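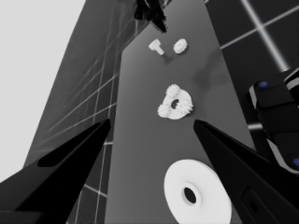 Setting up the Ollus gear-assembly trial

Ollus sells its simulator as a way to try two-arm assembly before you buy hardware. I gave it 40 runs. The sales page promises setup in 5 minutes - allow longer.

1. Install the trial and load the gear task. The three-gear plate, the big ring, the peg and the loose gear should all be on the gray table.

2. Switch to the gripper view. Check that both black fingers show before you touch anything else.

3. Turn off "assist." It nudges parts into line, and a demo that helps itself tells you very little.

4. Start with the small gear at the far end. Run it 2 times at default speed, then move its start point and run it again.

5. Save the log after each run. The trial overwrites it without asking.

Don't read a good score as proof for your shop. Friction is one slider here, and I found no note on how Ollus picked the default. Ask them for real-arm results before you pay.

Ziad Tannous, 12/16/21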